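Search this site
Enter keywords
Go

The long way round to a good board game

March 2020

There is a shop in Nistov, halfway down the hill from the station, where the windows steam up by eleven in the morning and stay that way until closing. Inside are 462 board games, most of them second-hand, and a kettle that anyone may use so long as they rinse their own cup.

Cristian Cuervo opened it after a good many years of repairing clocks, and he still handles a box of wooden counters as if something inside might need oiling. He lends the games out overnight for next to nothing - you leave your name in a ledger and promise to bring back all the pieces - and people nearly always do.

I went in looking for Gruklow, a trading game my grandmother played with a ferocity she never showed anywhere else, and came out two hours later with something else entirely under my arm. Cristian had talked me into Jeon, which takes 30 minutes to play and a whole evening to argue over.

We use cookies to remember your preferences. Accept / Manage settings

What he likes best, he told me over the second cup of tea, is a game that has been mended. He showed me a copy of Fisar with a board backed in old curtain lining, and a set of rules copied out by hand in green ink, spelling mistakes and all. Somebody had loved it enough to do that, and he wouldn't part with it if I offered him 500 for it.

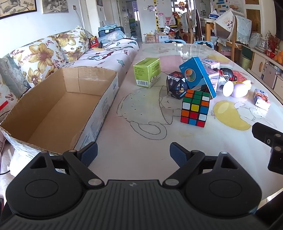
Playing at home is a different pleasure from playing in the shop, and I think it depends a good deal on where you sit. My aunt swore by a card table with a green cloth, and my cousins have always preferred the floor, which is murder on the knees after the first hour. I have come round to a big oval table, the sort with a glossy white top and a cartoon animal drawn on it, because everyone can reach the middle and it makes even the most solemn uncle a little less likely to sulk when he loses.

Jeon went back up the hill with me the next morning, every piece accounted for, and Cristian ticked it off in the ledger and asked who had won. I told him it was my sister, twice. He had put Gruklow by for me under the counter, with a rubber band round the box, and I have promised to have it back before the weekend.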